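I read the new privacy settlement so you don't have to

2019-09-06

Laltell settled this week. If you have never heard of Laltell, you have probably still been measured by it, as its little script sits on store pages, recipe pages, the site of the company that does my water bill. The case was over tracking people who had clicked the "no thanks" button. The company recorded the no, filed it somewhere, and went on collecting.

The press release calls the result "a landmark for consumer choice." I have now read the whole agreement, twice, with a pencil, and I would like to know which part of it is the landmark.

Start with the money. The number that went around was 972 dollars per violation, and every story I saw led with it. It sounds like something. Multiply it by the number of people who clicked no and you get a sum that would close the company by lunchtime. But nobody is multiplying it by that. Page 16 defines a violation, and a violation is a website. One site that ran the script wrongly for three years against every visitor it had is one violation. The same site doing it for an afternoon is also one violation. The agreement lists 424 sites in the appendix. You can do that arithmetic on the back of an envelope, and I did, and it comes out lower than what a company that size would pay for its office lease.

I am not a lawyer. I used to build web pages for a living and now I mostly complain about them. So if somebody who practices in this area wants to tell me why a violation should be a website and not a person, my comments are open. I would like to hear it. The agreement doesn't give a reason. It has a definitions section, the definition is in it, and on it goes.

Then there is the fix. Laltell has to "honor the expressed preference of the visitor in a manner consistent with industry practice." Industry practice is what got us here. The preference banners I click through every day have a big bright yes, a gray no you have to scroll for, and a third thing called Manage Options that opens a list as long as my arm. All of that is industry practice. A rule that says you must behave as well as your neighbors isn't much of a rule on this particular street.

The agreement does contain one sentence I liked. It says a no must be "as easy to express as a yes." Good. Plain words, hard to wriggle out of. Then you get to the footnote, which says that ease "may be assessed with regard to the overall design of the page." So a company can argue that its buried gray button is easy enough, when you consider the page as a whole. I would bet my lunch that the footnote was the last thing added and that it took longer to negotiate than everything else.

I tried it out. After the announcement I went to some of the sites on the appendix list with a clean browser, no add-ons, nothing saved. I clicked no wherever I could find a no. Then I opened the developer tools and watched what got sent.

The script still loads before the banner appears. I want to be fair about this: loading a script is not the same as tracking someone, and the company says in its help pages that nothing is stored until you choose. Maybe so. What I could see was a request going out with my screen size, my language setting and the page I was on, before I had touched anything. After I clicked no, a second request went out to report that I had clicked no. It carried an ID. I cleared everything, went back, and got a different ID, so it may well be harmless. I have no way of knowing what is kept on the other end, and under this agreement neither does the regulator, unless it asks.

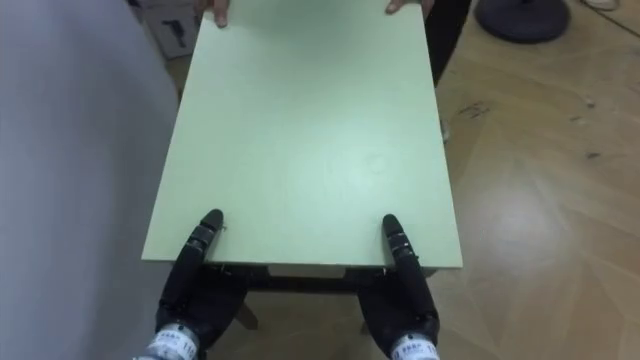

It can ask twice. That is the audit provision, and I had to read it three times to be sure. The regulator gets two requests for records over the life of the agreement, each with notice in writing, and Laltell picks the outside firm that prepares the answer. The firm named for the first one is Sillus. I looked up Sillus. Its own site says it helps companies "turn compliance into a growth story." I have no reason to think the people there are dishonest. I do think that if I were choosing someone to check my homework, and I were paying them, and they hoped to check it again the next time, I would end up with a pretty good grade.

Compare the Daltutby case, which hardly got any coverage. Daltutby ran a parking app, and it was handing location records to an ad broker. That settlement was smaller on paper. The headline fine was so low that people laughed at it. But it made the company delete the records, made it tell the broker to delete its copies, and made both of them file a signed statement from an officer saying the work had been done. A human being had to put a name on it. The app still exists. I have used it, and the location switch is off when you install it, and the parking works fine.

There is nothing about deletion in the Laltell agreement. I searched the text for it. The word "retain" shows up in several places, always in the sense of Laltell being allowed to. The data it gathered from people who said no is described as "legacy information," and the company has to "review its continued business need" for it. I have a closet full of legacy information myself and I review my need for it every spring. It's all still there.

People who write about this for a living will tell you that settlements are always a compromise, and that a weak agreement today beats a strong ruling in six years. I understand the argument. I have made it myself, about other things. My trouble is that I keep hearing it at the end of every one of these, and the six years pass anyway. The first post I wrote on this blog about a tracking company was in 2000, when the whole worry was banner ads, and the company in question promised to review its practices.

A couple of readers have already written in to say that the real answer is to use a blocker and quit whining. I do use one. I recommend them to my relatives. But I don't love a system in which the law says no means no and the people for whom that is true are the ones who installed something. My mother-in-law's tablet came with a browser she can't change without help. She clicks no every time, very firmly, and believes it.

Others pointed me to the Chatzigeorgiou project, which is a shared list of what each banner does once you've answered it, put together from people's own browser logs. I'd seen it before and had sort of written it off as a hobby thing. It has gotten better. You type in a site and it shows what was sent before and after the click, with the raw logs attached so you can check for yourself. I compared its entries with what I had recorded on the sites I tried, and they matched, apart from one where I think the site had changed its banner in between. I have a few doubts. The list says nothing about phone apps, and the grading (green, yellow, red) hides a lot of judgment calls in a color. Yellow seems to mean anything from "slightly annoying" to "we couldn't tell." Still, it is more than the agreement gives anyone, and you can read it today.

What would I have wanted instead? Count people, or at least count visits. Delete what was taken from anyone who refused. Let the regulator choose the auditor and send Laltell the bill. Strike the footnote. None of that is exotic, and the Daltutby agreement had half of it.

There is a public comment period, open until sometime in October. The notice says comments will be "considered," and they go in through a web form on the regulator's site. I filled it out last night. It has a character limit, which I hit in the middle of my paragraph on definitions, so I sent it in two pieces and put "continued" at the top of the second one. I stuck to page numbers and left out the adjectives. If you plan to send one, I'd suggest you do the same, and quote the text you're objecting to, so whoever reads it doesn't have to go hunting.

I also had my browser tools open while I did that, out of habit by now. The comment form has a cookie banner. It offers a yes and a Manage Options, and I couldn't find a no on the first screen. I took that down too, and I've added it to my comment as a third piece.

I'll post again if I get a reply beyond the automatic one. The appendix with the site list is a scanned PDF that can't be searched, so I am slowly typing it out, and I'll put up the plain text version when I get to the end of it. If you have already typed it out yourself, please tell me before I reach the letter M.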